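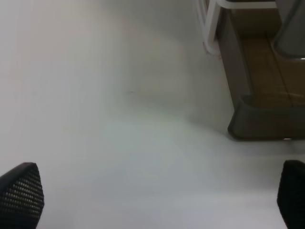
## Minutes, island trip planning meeting, Wed 19 June

I took the notes again, so if your brilliant point is missing, send me a message and I'll put it in. We started late, as the coffee took forever, and went straight to the ferry.

### 1. Last meeting

The April minutes were fine with everyone, except that I'd written we would sleep in Skuvura on the way out. We sleep there on the way back. Fixed!

### 2. Getting to Skultholm

Long talk on this one. The two choices are the morning train to Skuvura and then the ferry, or a hired bus that goes on the ferry with us. The bus fans like not having to drag bags down to the harbor. The train fans (me included, I'll admit it) like the big windows, the snack cart and being able to walk around. The train also runs along the coast for the last stretch, and several people said that's half the reason they signed up.

We voted and the train won. Anyone who really can't manage the walk to the harbor can share a taxi, and the group pays for it.

**Agreed:** train out, train back, same ferry for everybody.

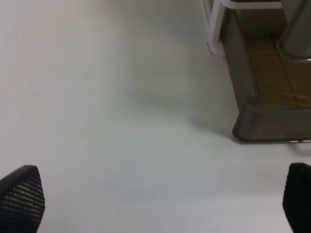
The ferry company wants a deposit of $3000 for the group booking, and it has to be there before they'll hold seats together. We have enough in the trip account to cover it. Two people asked if we get it back when the weather is bad and the boat doesn't go. I didn't know, so I'll call and ask before we send anything. I'll also ask if the upper deck is open to groups – last time we were all down by the engine and came off the boat smelling like it.

**To do (me):** call the ferry company, then pay.

### 3. Where we stay

Five nights on Skultholm, then a night in Skuvura coming home. The guesthouse by the old lighthouse still has room for all of us if we don't mind sharing bathrooms. There was some grumbling, and then somebody passed around the breakfast menu and the grumbling stopped. Single rooms cost more and go to whoever asks first. Please ask by email and not by grabbing me in the parking lot, I will forget.

### 4. Day trips

Everyone wants the Hsueh garden walk, so that's in. It's flat nearly all the way and there's a tea room at the far end. The bike day is in too, for those who want it, and the rest can have a beach day.

Someone brought up Jarnesia again. I'd love to go, I really would, but the boat only runs twice a week and we'd lose a whole day waiting for it. We're keeping it for next year's list.

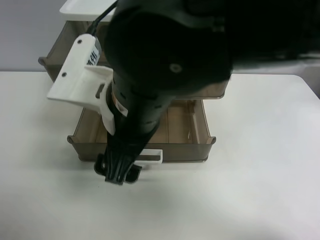 Bags got mixed up on the last trip, so we're doing proper luggage labels this time. The first idea was plain yellow, but half the bags on any ferry seem to have something yellow tied on. I suggested small white and orange ones like the label on that black arm – it stands out nicely on black, and most of us own black suitcases. People liked that. Name and cell number printed on them, please, no handwriting.

### 5. Anything else

- Walking shoes, yes. Hiking poles, only if you already have them.
- The packing list goes out with the train times.
- Rain jackets even if the forecast is lovely.
- Tell me about food allergies now so I can pass them on to the guesthouse.

Next meeting is once I've heard back from the ferry people. I'll email the date, and I'm bringing cookies.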